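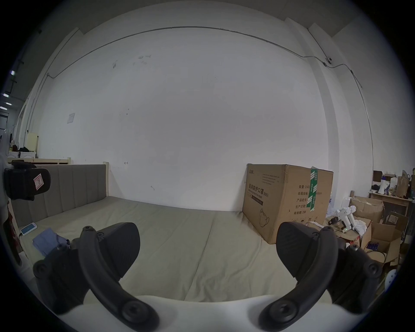

Why do people sleep at night?

Most people sleep at night because two processes in the body line up at that time: a need for sleep that has been building since morning, and an internal clock that stops promoting wakefulness a few hours after dark.

# Chapter 6: Sleep and the Daily Clock

Zlata Dovhaniuk worked the early shift at a commercial bakery in the town of Stasiv for six years. She started at 3 a.m. and was home before noon. Her bedroom had heavy curtains and a door that closed tightly, and she went to bed at 6 p.m. every evening, workday or not. For the first year she slept badly. She would lie down tired and remain awake until nine or later, and on her days off she slept through the afternoon. By the third year she fell asleep within half an hour on most evenings, though summer was always harder than winter.

Her experience raises the questions that this chapter will address. Why is it difficult to fall asleep at 6 p.m., even after a full day of physical work? Why did the difficulty lessen with time? And why should the season matter to a person who sleeps behind heavy curtains?

## What You Will Learn

After reading this chapter, you should be able to:

- explain what is meant by sleep pressure and how it changes over 24 hours
- describe the role of light in setting the body's internal clock
- name the stages of sleep and the order in which they usually occur
- read a simple sleep diary and calculate sleep efficiency
- discuss why shift work and long-distance travel disturb sleep

## Key Terms

**adenosine**, **circadian rhythm**, **chronotype**, **melatonin**, **REM sleep**, **sleep efficiency**, **sleep pressure**, **suprachiasmatic nucleus**

## 6.1 Two Processes

Sleep is a regular, reversible state in which a person responds much less to the surroundings. The word *reversible* separates sleep from coma. A sleeping person can be woken by a loud noise, a touch, or a change in light.

The timing of sleep is usually explained by two processes that run side by side.

The first is **sleep pressure**. From the moment a person wakes, the need for sleep begins to grow. One substance involved is **adenosine**, which collects in the brain during waking hours and is cleared during sleep. Caffeine works mainly by blocking the places in the brain where adenosine acts. The adenosine is still present, and this is why a person may feel suddenly tired when a cup of coffee wears off.

The second is the **circadian rhythm**, from the Latin words for "about" and "day." This rhythm is produced by a small group of cells called the **suprachiasmatic nucleus**, located deep in the brain above the point where the optic nerves cross. It raises and lowers alertness on a cycle of close to 24 hours, whether or not the person has slept.

During the morning, sleep pressure is low and little is needed to hold it back. Through the afternoon and early evening, pressure rises, but the clock's alerting signal rises too. The signal is strong in the early evening, a few hours before the usual bedtime. Sleep researchers sometimes call this period the wake maintenance zone. A person trying to fall asleep then is working against the clock at one of its most active times.

This answers the first question about Dovhaniuk. In her first year, 6 p.m. fell inside the period when her clock was promoting wakefulness. Her muscles were tired and her sleep pressure was high, but the clock had not yet shifted to match her schedule.

## 6.2 Light as a Signal

Left alone, the human clock does not keep perfect time. In most people it runs slightly longer than 24 hours. It has to be corrected every day, and the most important correcting signal is light.

Light reaches the clock through the eyes. Certain cells in the retina respond to overall brightness and send their signals to the suprachiasmatic nucleus. They are most sensitive to blue light, which is plentiful in daylight. The effect depends on when the light arrives:

| Time of light exposure | Usual effect on the clock |
|---|---|
| Evening and first part of the night | Moves it later |
| Shortly before or after usual waking | Moves it earlier |
| Middle of the day | Little change |

As darkness falls, the clock allows the pineal gland to release **melatonin**. Melatonin does not force sleep in the way that a sedative does. It tells the body that night has begun. Bright light during the evening delays its release.

Dovhaniuk's workplace was brightly lit from 3 a.m. onward, and she walked home in late morning. In winter it was dark when she went to bed. Most of her light came early in her waking day, and her clock gradually moved earlier. In July the sun was still high when she closed the curtains, and she had often spent the previous hours outdoors. The curtains kept her room dark, but they could do nothing about the light she had already received.

## 6.3 Measuring Sleep

The most complete method of measuring sleep records brain waves, eye movements, and muscle tone overnight in a laboratory. It is accurate but expensive, and many people sleep differently in an unfamiliar bed. For everyday purposes a **sleep diary** is often enough. The sleeper writes down, each morning, the time of going to bed, the estimated time of falling asleep, any long periods awake, and the time of getting up.

One useful figure that can be taken from a diary is **sleep efficiency**, the share of time in bed that is spent asleep:

> sleep efficiency = (time asleep ÷ time in bed) × 100

**Worked example.** Trudy Hollis goes to bed at 10:50 p.m. and gets up at 5:59 a.m. She has been in bed for 429 minutes. Her diary shows that she was awake for 60 of those minutes, so she slept for 369 minutes.

> (369 ÷ 429) × 100 = 86.0 percent

For healthy adults, a value of 85 percent or higher is generally considered good. A single night means little, and diaries are normally kept for one or two weeks. People also tend to misjudge how long they were awake. Those who sleep poorly often overestimate it — sometimes by a large margin — and this should be kept in mind when diary results are compared with laboratory recordings.

### Try It

1. Recep Avcı slept for 300 minutes and was in bed for 384 minutes, so he was awake for 84 minutes. Calculate his sleep efficiency to one decimal place.
2. Keep a sleep diary for seven nights. Fill it in within an hour of getting up, and do not check a clock during the night.
3. Using the table in Section 6.2, predict what would happen to the clock of a person who begins to read under a bright lamp every night until 1 a.m.

## 6.4 Looking Ahead

The sections that follow turn to sleep itself. Section 6.5 describes the four stages of sleep and the cycles in which they occur. A first cycle of 87 minutes, for instance, would be well within the normal range, but later cycles in the same night may be longer and contain more **REM sleep**. Section 6.6 deals with **chronotype**, the tendency of some people to be at their best early in the day and others late, and with the way this tendency changes between childhood and old age. Section 6.7 returns to shift work and compares Dovhaniuk's fixed schedule with the rotating one worked by Aparecida Vasconcelos, a nurse whose hours changed every two weeks. Keep your seven-night diary, as you will need it for the exercises in Section 6.6.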